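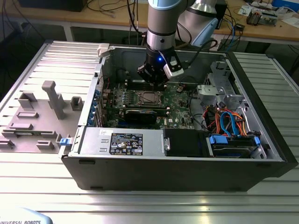

Figure 2. Desktop tower with the side panel off, motherboard facing up.

3.2 Dust and idle time in office desktops

Most of the machines in the Prunard building stay on overnight. Staff told us they mean to shut down and forget, or they were once told updates need it. We asked for a sample of towers from 2 floors, mixed ages, and got 32 of them through the Nimbridge loan desk. Laptops left out. So were the shared machines in the print room, which get moved too often to say anything useful about where they sit.

Dust was scored by eye on a short scale, none to heavy, at the front intake, the heat sink and the power supply grille. Same person each time (J. Talavera), to keep the scoring steady. Not blind to location, see limits. The graphics card, where there was one, got its own score but we dropped it from the model, too many towers without.

Placement mattered more than age. Towers on carpet scored higher than towers on desks, and the gap held when we split by floor. Hours switched on came second. We had expected smoking-era furniture and old carpet on the lower floor to push the scores up, but the effect was weak and went away once placment was in.

Power draw is harder to read. Idle draw went up a little with dust score, mostly in the older towers, and fan speed is the likley path. Gumede's earlier survey found the same direction with a larger spread. Ours is noisy. Readings taken in July are left out of the main table, the air conditioning was down for part of that month and room temperature was all over the place.

Cleaning interval is taken up in 3.3, along with the cost side. Raw scores by floor are in the appendix.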